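Thread: crimson towels – fold or roll??

silden_28
ok so I switched to the big Setby bath towels, the raspberry red ones. Love the color. But they will NOT fold flat, the hem is so thick the corners stand up on their own. Linen shelf is 18 inches deep. Fold in thirds or roll? Need this sorted before guests in December

cemness
Thirds, always. Grab the corner by the hem, shake once, lay it down, done. Rolling is for hotels

sang2028
disagree. rolled ones fit my shelf way better, and you dont see the messy edge. also wash seperately the first 2 times, reds bleed

cemness
Rolled towels fall out when you open the door. Every time

silden_28
mine before folding, still all over the place

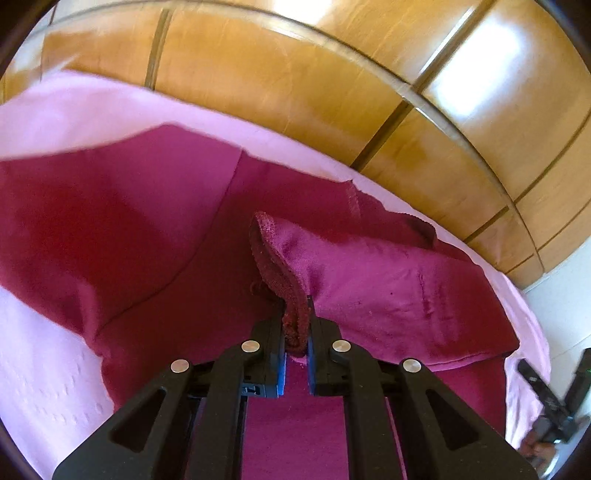 Last edited by silden_28, 7:42 pm

Thick hem, see the corner. And loose threads by it already. Do I pull or snip?

sang2028
SNIP. never pull on terry, you'll get a run

cemness
Agree on snipping, for once. Small scissors, close to the loop. Then get that long crease out before you fold or it'll never sit right

silden_28
snipped. tried thirds, stack is around a foot high and leaning a bit

sang2028
roll them

cemness
Hem side to the back of the shelf, flip every other one. Evens out the thick edge

silden_28
ok flipping helped – still leans but the door shuts. keeping thirds for now, might roll the hand towels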